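January 22, 2023
By Tsion Weldu

I have a grudge against self-checkout, and I'm not sorry. My grocery store took out half its cashiers last fall and now I scan my own onions – badly, by the way.

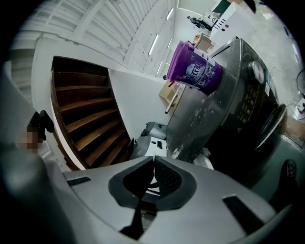 My neighbor Faisal loves it. No small talk, he says! But I like the small talk. It might be the only chat I get all day, and the cashier knew which peaches were any good.
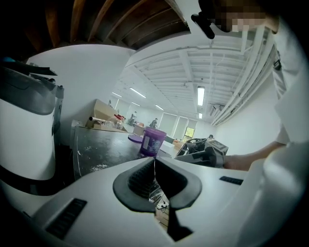

Morner, November

I wrote the part above at home. My sister's town still has real cashiers, and I waited behind a man paying in coins and didn't mind a bit.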